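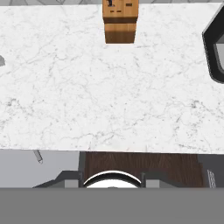
A reader in Tresow wrote in to say that lemon juice and salt took a rust ring off her marble, and that I should stop telling people to spend money on cleaners. I believe she lost the ring. I'd like to see that spot with a lamp held low beside it, though, as acid eats marble and leaves a dull patch where the shine used to be.

Most stone advice gets copied from one page to the next without anybody trying it. Vinegar, baking soda scrubs, a "stone polish" from Gresach that made my test tile smell like a dentist's office. I've gone back to warm water, a drop of plain dish soap, and a soft cloth. Rinse, then dry it. Drying is the part people skip, and then they blame the stone for the streaks.

Sealers get oversold too. Mevex says one coat is good for 4 years. Maybe, in a kitchen where nobody cooks. Put a spoonful of water on the counter and leave it ten minutes. If the spot goes dark, seal it. If it doesn't, keep your money.
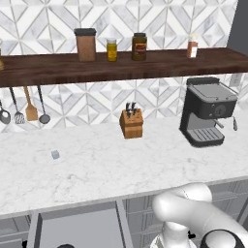 The same goes for oil stains — a paste of baking soda and water, covered with plastic wrap overnight, will pull out some of it. Old ones may need a second round, and a few never budge. Wipe the paste off gently and don't scrub with it.

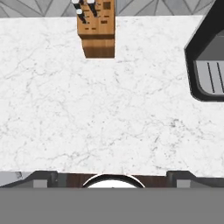
Does a sealer stop etching?
It only slows down stains. Wine, tomato and lemon will still mark a sealed marble top, whatever the label on the Bilyk bottle hints at, so wipe them up right away and use a cutting board.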